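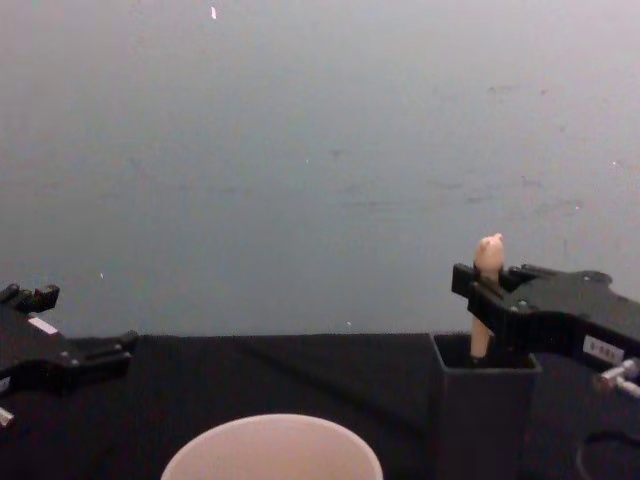
The right arm holding a slim, peach-coloured item at the mouth of the dark square container, with the left arm open and the white cup in front.

News > Company > Buying and Planning

Sun 11 March
By the Zovon press desk

ZOVON OPENS UP ITS BENCH ARM BUYING PLAN TO SMALL WORKSHOPS

Aststead — We've spent a good part of the winter arguing over a spreadsheet, and today we're letting everybody else have it. Zovon is publishing the full buying plan we use when a small workshop asks us to help it budget for a pair of bench-top robot arms, and from today anyone can download it, fill it in and send it back to us with rude remarks in the margins. It's free, and you don't have to be a customer.

I should say who "we" are. Zovon is a planning and purchasing firm in Aststead that looks after small makers, packers and repair shops, mostly places with one long bench and one kettle. We don't build arms and we don't take a cut from the people who do (I get asked this every week, so there it is in writing). What we do is sit down with an owner before any money moves and work out what they'd be letting themselves in for.

The plan came out of a survey. We wrote to 300 workshops last autumn and 277 wrote back, which floored me, I'd have been happy with half that! We asked one main question: when you last priced up a piece of automation, what did you forget? And the answers were wonderfully ordinary. Grippers. Spare fingers for the grippers. Somewhere for the cables to go. A bench that doesn't wobble. 126 of them told us they had left out the time it takes to get the thing doing its first useful job, and a fair few had left it out twice.

So the plan starts with the job and leaves the price of the arms until page four. You write down one task, as small as you can bear to make it. Putting one slim item upright into one square container is a perfectly good task. Picking it back out again is another one, and it gets its own line. Then you say whether one arm can manage it or whether you want a second facing it across the bench, and what that second arm is going to be doing all day. A second arm roughly doubles what you have to look after, and we've seen plenty of quotes where the pair was chosen before anybody had written the task down.

After that come the dull pages, which are my favourites.

The bench page asks for width, depth, height and what the top is finished in. Dark containers on a dark top look very smart, but if you're planning to use a camera to find things then the contrast matters and you may want to put a bit by for different tubs or a different surface. A plain wall behind the bench costs next to nothing and we'd say go for it.

The bits page covers containers, cups, trays and whatever else the arms will be reaching into. Buy them in bulk and buy them all the same! We ask people to price 18 of each to begin with. It sounds like a lot of tubs for one bench, but they go missing, and finding a matching one a year later is a miserable afternoon.

The cable page is short. Where does each one run, what holds it down, and who's allowed to unplug it.

Then there's the people page, where owners tend to go a bit quiet. Somebody in the building has to learn this kit, and while they're learning they aren't doing whatever they did before. We put those hours in as a cost, in the same column as the arms. Some owners hate that. I'd still leave it in — it's the line that most often changes the decision, and a few of our clients have looked at it and bought a better hand tool and a new lamp. Fine by us.

Osei, the joinery and fittings shop on the other side of Aststead, tested an early copy for us and sent it back covered in pencil. Their biggest complaint was that we'd treated the purchase as a single payment when they wanted to spread it over two budget years, so there's now a version that splits everything into "before the first job" and "after the first job". Werno, who pack small parts for the garden trade, asked for a page on getting rid of old equipment. We hadn't thought of it at all. It's page nine now and it's rather good.

The plan comes as a spreadsheet and as a printable booklet for people who'd sooner use a biro. Both have the same pages in the same order, so one person can work on paper and another can type it up. There are no prices filled in. We talked about adding some, but they'd be stale by the time you read them, and suppliers vary so much on delivery and support that we'd only be steering you wrong. Ask three suppliers, give all three the same task description, and write their answers side by side on page five.

We'll be collecting comments through the summer and a second edition will follow in September, with a proper section on leasing and one on service contracts. If you've signed a service contract you regret, please do write in, we'd love to hear about it and we'll keep your name out.

Copies are available from the Zovon office in Aststead or from the downloads page of our website. Editors who'd like the survey results, or a printed booklet to wave at their readers, can ask the press desk and we'll post them out the same week.

RECENT FROM ZOVON
Lease or buy: what we asked for and what we were quoted
Werno on clearing out a packing room
Five questions to put to a gripper supplier
Is your bench level? A short and slightly cross guide
Workshop survey: the full list of things people forgot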